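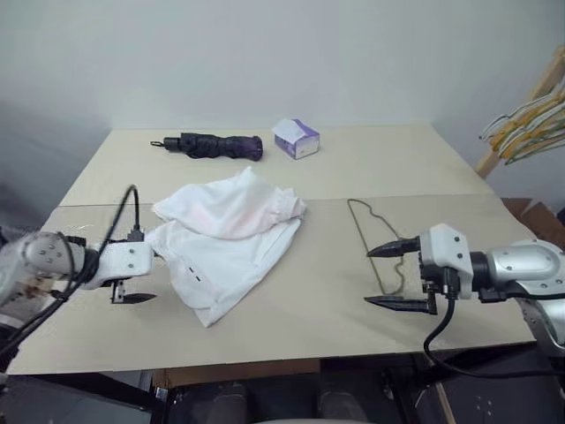
Week 9 notes: the cable fault, and what I want you to take from it

I promised I'd write this one up properly, so grab a coffee. These notes go with the lab you'll be doing on the two-arm garment station, and you need to have read them before you touch the enable switch (yes, even if you did the May induction!).

Quick recap of the job. The arms pick a garment off the table, hold it by the shoulders and get it onto a hanger. Cloth is horrible to work with. It never lies the same way twice, the two grippers have to agree with each other the whole time, and the wrists end up turning a lot further than they would if you were stacking boxes. Keep that last bit in mind.

What happened

On November 11, 2020 we were running the Pimville sequence, 1000 cycles, left going while we got on with marking. At cycle 55 the right gripper opened halfway through a lift and dropped its side of the shirt. Fine, it happens. But the left arm kept pulling, the controller still believed both sides had hold, and the right arm carried on to the hanger pose with its fingers open. It clipped the hanger and kept going until the force limit tripped.

No one was hurt. Etenesh Woldemariam was at the console and hit the stop as well, but I'd rather we hadn't needed her reflexes.

What we found

The gripper cable runs outside the arm, with a loop of slack near the wrist. Somebody (me, I'm afraid) had shortened that loop to keep it off the tabletop. At full wrist rotation it went tight and tugged on the connector, and the 24 volt supply dropped out for a moment. The gripper rebooted, and its default on reboot was to open.

So there were two faults stacked up. The tight cable was the boring one. The one that bothers me is in the software: the Rosix driver reported the last known grip state until it heard otherwise, and during a reboot it heard nothing at all. Old data looked exactly like good data.

What we changed

The slack loop is back to full length, and there's a clamp so the pull goes into the bracket and not the plug. The driver now puts a time stamp on every grip reading, and a stale one stops both arms. We also changed the reboot behaviour to hold position. Aguirre's chapter on fail-safe states is good on why that isn't always the right choice, so have a read and come ready to argue with me.

Before your session

Move each wrist slowly through its full range in jog mode and watch the cable the whole way. If it goes straight at any point, stop and come and get me.

Then pull the grip signal in the simulator while the arms are mid-lift, and write down what each arm does. Bring that to the tute. Half a page is plenty, and sketches are fine.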